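# Carretero Play Food: data card

Pictures of toy food on a table. The name comes from the street where I bought the first box of pieces.

Maintained by Severino Gallardo. English is my third language, so if a sentence in this card is unclear, please open an issue and I will write it again.

## Contents

The collection has 900 pictures, grouped into 118 arrangements. An arrangement means one way of putting the pieces on the table. When a piece is moved by hand, or the plate is changed, we start a new arrangement with a new number.

The vocabulary has 29 item names. Most are vegetables and fruits, some are tableware. Every name is in `items.csv`, together with the spellings that we accept from the annotators. For example, "capsicum" is changed to `bell_pepper` when the file is saved.

```
carretero/
 pictures/
 labels/
 items.csv
 arrangements.csv
 CHANGES.md
```

## Where the pieces come from

There are two toy sets, and we call them by the names of the places where they are stored.

- **Stallbridge set.** Vegetables and fruits, all plastic. Bought new.
- **Bendthorpe set.** Plates, cups and a few more vegetables. Bought second-hand, and some pieces have scratches from earlier play.

The two sets were not made to the same scale. In the Bendthorpe set the tomato is larger than the cabbage, and it was like this when we got it. Please do not use the size of a piece to guess what it is.

The column `set` in `items.csv` is empty for pieces that lost their sticker in washing. I prefer an empty cell to a wrong one.

## How the labels are written

Each picture has a small text file with the same name. One line is one item: first the item name, then the color, then how much of it is visible (`whole`, `part` or `corner`).

Rules that caused discussion:

- Write the color that you see. A bell pepper can be yellow, red or green, and the label must say which one.
- A pea pod is one item, also when you can see the line between its two halves.
- A stem belongs to its vegetable. It does not get its own line.
- A plate is `part` when any of its rim is outside the picture. In the first version many of these were marked `whole`, and I corrected them in July.
- If only a rounded piece is visible in a corner and you cannot name it, write `unknown` and the color. Do not look at the next picture to find the answer.
- White marks of light on the plastic are not damage and not paint. Use `scratched` only if the mark stays in the same place on the piece when the light comes from another side.

## Tables

Two table surfaces are used, one dark and one light gray. The column `table` in `arrangements.csv` tells you which. On the dark one, green and yellow pieces are easy to separate from the background, but brown pieces are difficult, and most of the `unknown` labels are there. The light one has the opposite problem with white plates.

## Sample

A label for a picture from the dark table:

```
plate white part
pea_pod green part
bell_pepper yellow whole
unknown brown corner
```
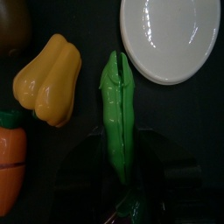
## Known problems

1. Shiny plastic. The plates reflect the light strongly, and in some pictures a bright streak covers a piece of the rim. Automatic outlines are often broken at this place.
2. The long pieces (pea pod, carrot, leek) are often marked `part`, so you will find few complete outlines for them.
3. The annotators from Warnthorpe and the annotators from Bendthorpe did not agree on lemon and lime when the piece is yellow-green. Both answers are kept, in the columns `name_a` and `name_b`.
4. A few labels say `onion` where I now think it is a garlic. I have not finished checking them. The list is in `CHANGES.md`.

## Use

You may use the pictures and labels for teaching and research. If you correct labels, please send me the corrected text files only, without the pictures, and write in the message which rule you followed. Corrections for the brown pieces are the most welcome.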